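Kisico Planner 4
Motion planning and grasp software for two-arm cells

Home > Software > Kisico Planner

One license, both arms. Kisico plans left and right together from a single scene model, so no hand-written handoff zones, no waiting on a mutex. Runs on a normal Linux box next to the controller. Ships with the gear assembly task set: small spur gears onto a three-peg plate, peg order set in a plain text file.
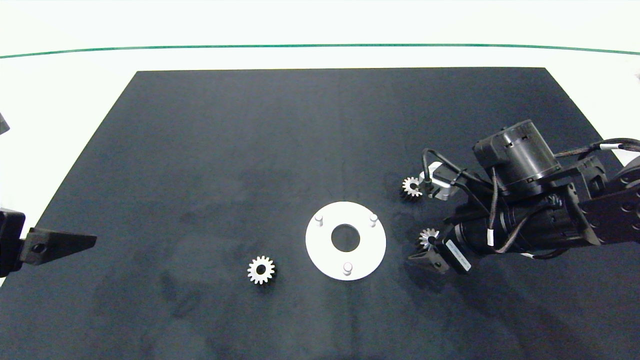
Gear task, three-peg plate on dark mat. Right arm at the plate.

What you get
Planner core, 24 arm models included
Grasp library, 516 entries, add your own
Replay tool (was a seperate download, now in the box)
Log buffer 4000 steps, older steps drop off
Email support

Wrist camera module
Sold as add-on, part no. 321. Takes the wrist stream and corrects the grasp pose on approach, nearly no setup if your camera mount is already calibrated. Needs fixed exposure for best results. Auto exposure works but watch bright backgrounds. 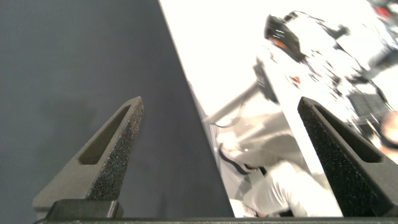
Finger masking is new in this version. Draw the mask once per gripper and the module ignores those pixels from then on. Wide-open fingers with long triangular cutouts like these need the slot inside the mask too, otherwise background comes thru and you get false edges. Washed-out areas behind the fingers get a low weight automaticaly. Mask editor is under Tools.

Not included: arms, grippers, cameras, Xia bus adapter.

Upgrade from version 3 free until end of July. Quotes: Huiling Du, Wirkent sales. Integration questions: Hongjun Feng, Pollholm office, mornings best.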